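How do I batch rename scanned files without losing the order?

Radek Mikuš
I've got 187 scans sitting in one folder on my Mac, all named Scan, Scan 2, Scan 3 and so on, and I'd love to give them proper names before I hand the lot over to the Bisbridge history group. I tried selecting everything in Finder and hitting Rename, but the numbering came out scrambled (page 100 landed up near the front!). I'd rather not pay for an app for a one-off job, but I will if I have to. 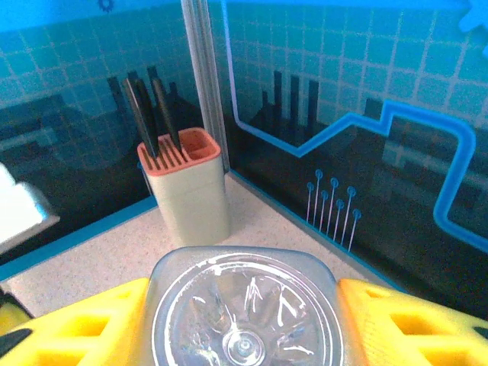
2 min read

Fernen
Ooh, I've been bitten by this one. Finder numbers things in whatever order the window is showing them, so if you were sorted by date modified and you'd opened a few to check them, they'd have jumped around on you. Switch to list view, click the Name column so it's going upwards, select all, then right-click and choose Rename. Pick Format from the first menu, then Name and Counter, which pads the numbers out with zeros so they stay put when you move them to another computer. Make a copy of the folder first and practise on that. I didn't, and I spent a whole evening dragging minutes from the Prullham tennis club back into order, with a cup of tea going cold beside me.

If it goes wrong, Command-Z straight away will undo the whole batch, as long as you haven't gone off and done something else in Finder.
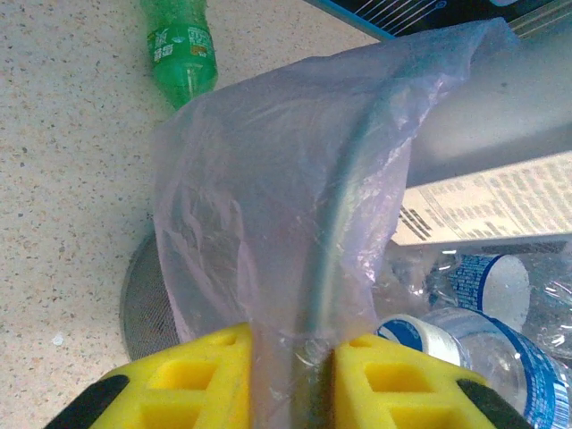
Can I keep the original scan date in the new name?
Finder's own date option puts in the date you do the renaming, so for the scan date you'll want a Shortcuts action or a small renaming app that can read the creation date.

Khairul Ngau
I just use Terminal for this sort of thing, heaps quicker once you know it. Can't remember the exact command, sorry, it's on my other laptop.

Radek Mikuš
Thanks Fernen, sorting by name did the trick! Page 100 is back where it belongs. Khairul, if you do find that command I'd still like to see it, I've got another box to scan in September.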